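Wrist camera demos: reset the shelf every episode or leave it?

Asked in Data Collection, 4 answers hidden, 3 shown

I'm recording teleop episodes for a pick task, snacks from a clear stepped stand onto a white tray. I have 33 good ones so far. The policy I trained on them goes for the Snickers every time, even when the prompt asks for the shortbread. I put everything back in the same spot after each episode. Is that the problem, or do I just need more data? Setup is the Kemetti arm with the Gramgate recorder. View from the wrist:
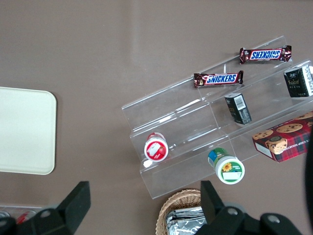 Answer 1 (accepted)

Same spots every time is most of it. The policy learns a path and ignores the prompt. Swap items between tiers, turn the stand a little, and move the tray. I'd do 3 episodes per layout, each with a different target, then change the layout. Check your split by target too. Our first set at Brestberg had 561 episodes and the bulk of them were one item, so it did what yours does.

Clear acrylic throws highlights along the edges. Record some episodes with the lights changed.

Answer 2

more data. we have 2,660 and it's fine

Answer 3

Agree with the first answer. Also look at the prompt field in your export. The Tichý converter used to copy the first prompt of a session into every episode. If yours all say the same thing, fix that before you record any more.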